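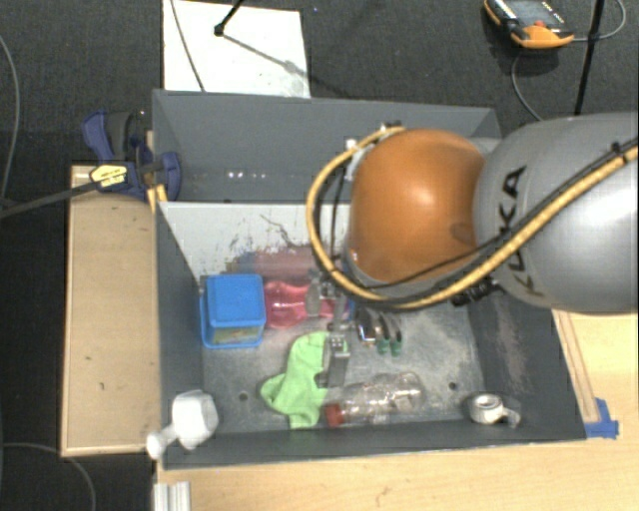

Wetau sorts the stuff of everyday life. We take the drawers, shelves, garage corners and "I'll deal with it later" boxes of Sisirstead and the towns nearby, and we turn them back into things people can find and use. We love a mixed bin! A square container with a blue lid, a green cloth, a clear bottle, something shiny and pink, a few dark metal tools with green ends, all sharing one side of a scuffed whitish divider - that's the kind of jumble that makes us want to roll up our sleeves. Every piece belongs with something, and working out what is the part of the job we never get tired of.

## How we got going

Haris Baloch started Wetau after helping his aunt move out of the house on Prata Lane where she had lived for most of her life. The furniture took a morning. The small things took the rest of February. There were jars of buttons, four kinds of tape, a whole shelf of lids with no boxes and, in a cookie tin at the back of the linen closet, the spare key everyone had been asking for. Haris had a wonderful time. He offered to do the neighbor's basement next, and then the neighbor's sister wanted her craft room done, and by summer he was renting the front half of the old Bevov building and had put up a sign.

We have the whole building now. There are 15 of us, and last year we sorted 335 households' worth of odds and ends, from single kitchen drawers to a barn that took us most of a month (hello to the family at the barn, we still talk about the doorknobs).

## What happens to your things

You pack, or we pack. Please don't sort anything first! People apologize to us for the state of their boxes and they really don't need to. A box where the screwdrivers are in with the dish towels tells us a lot about how a house works, and it often means the screwdriver should live in the kitchen.

At our place everything goes into open bins, because we like to see what we're dealing with. The first pass is quick. Soft things come out, then bottles and anything that might leak, then containers with something still in them, then tools and hardware. We don't open a closed container until we know what it held or we've talked to you about it. Sharp things get their own tray.

The second pass is slower, and it's where the fun is. We match lids to boxes, chargers to whatever they charge, and puzzle pieces to puzzles. We make up sets. If you have three half-full boxes of the same picture hooks, they become one box, with a label you can read from across the room.

After that you get a visit, or a call if you'd like it better, and we go through the piles together:

- Keep, which comes home in boxes labeled by room
- Pass along, which goes to people in Sisirstead who have asked us for that kind of thing
- Fix, for anything that needs a handle, a hinge or a new cord
- Not sure yet, which we'll store for 7 weeks at no charge

The last pile is usually the biggest, and that's fine with us. Plenty of it goes home in the end.

## The Bevov building

Come by and see it. The sorting room is at the front, with big windows and long tables, and the fixing bench is behind it, next to a wall of small drawers that Haris built from old library card cabinets. The drawers hold spare parts: knobs, casters, shelf pins, watch straps, bottle stoppers, the little rubber feet that fall off everything. If you're missing a part, ask. We charge nothing for a look and very little for a shelf pin, and there's a good chance someone will get so interested in your toaster that you'll be here for an hour.

We also run an evening class called Drawer School, for people who want to do their own sorting. Bring one drawer, exactly as it is, with everything in it. We start at 6:30 and there's always tea. Some people come back with a different drawer each time and have worked through most of a house that way, and a few of them now work here.

## Getting in touch

The easiest way is to knock. We're at the corner of Prata Lane, the green door, and the bell works if you push it hard. You can also leave a note through the mail slot with your name, your phone number and a rough idea of what you have. "Six boxes, no idea" is a perfectly good description, and we'd be delighted to get it.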